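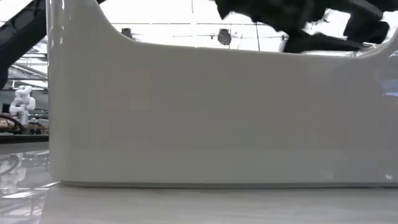

Gridthorpe College, Department of Product Design: Year 2 Project Reports

Drainage of shallow wash basins
8 January 2023

1. Aim
To find out how the slope of the floor affects emptying time in a shallow basin.

2. Method
Two test basins, Jerard and Atano, were filled to a depth of 70 mm with tap water. The waste was opened and the time to empty was taken with a stopwatch. Each basin was run 13 times in November.

3. Results
Mean emptying time was 293 s for Jerard (steeper floor) and 532 s for Atano. Waste diameter was the same in both.

4. Further work
Repeat with soapy water and a wider waste.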